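Visit Report: Simulation Data Collection at Yeon, Irnstead
Posted in August by the Lotex site editor

The Yeon group opened its Irnstead office to outside visitors for an afternoon. I went because we run a small physical collection setup in Fleltham and wanted to compare methods. Yeon collects manipulation examples almost entirely in simulation. The task on the day was kitchen pick and place, with a single arm mounted beside a marble counter.
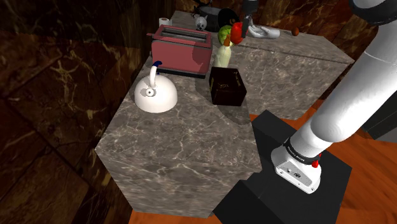
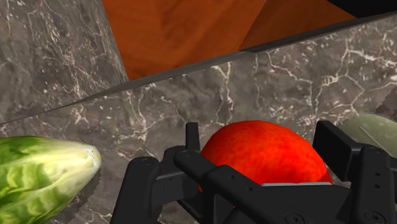
Gripper view of a red item, alongside the third view, which has a tomato between the fingers.

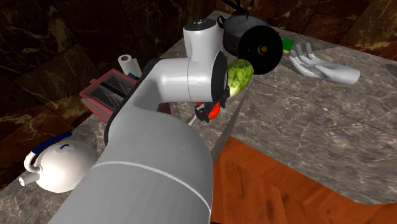

An operator sits at a desk with a handheld controller and drives the arm through one task at a time. Each attempt is stored as an episode: joint positions, gripper opening, all camera streams, and a written instruction such as "pick up the tomato." The instruction is fixed before the episode starts. If the operator picks up the wrong object, the episode is kept but relabeled by a second person.

The target is 300 accepted episodes per task. We were told that operators need almost 2 days to reach it, including review. Failed grasps are stored in a separate set and are not used for the first round of training. I asked whether they had tried mixing them in. They had, on an earlier task, and the learned policy began to hesitate above the object. They have not repeated the test.

Object placement is randomized between episodes within limits set in a configuration file. The physics settings are also varied, mainly friction and object mass. Lighting is varied less than I expected. The reason given was rendering time, as the camera streams are rendered again after the episode is recorded and this is the slowest step in the process.

The review tool was the most useful part of the visit. It plays the camera streams side by side with a plot of gripper opening underneath. The reviewer marks the start of contact and the moment of release, then accepts or rejects. Long pauses are trimmed automatically. Our own tool does not trim, and our reviewers spend a lot of time on idle footage.

Transfer to a physical arm was discussed only briefly. Yeon has a matching arm in the building, but it was not part of the tour and no success rates were shown. The slides are supposed to be sent to attendees.

The session ended at 4:30 p.m. Parking at Irnstead is limited, so use the lot behind the main building.

Comments (3)

gripforce_11: Did they say what control rate they record at? We had trouble below 20 Hz.

Lotex editor: It was not stated. I will ask when the slides arrive.

mdl_bench: Same result here with failed grasps. Ours stopped hesitating once we labeled the failures in the instruction text.

We use cookies to remember your settings and measure site traffic. By continuing to browse you accept our cookie policy.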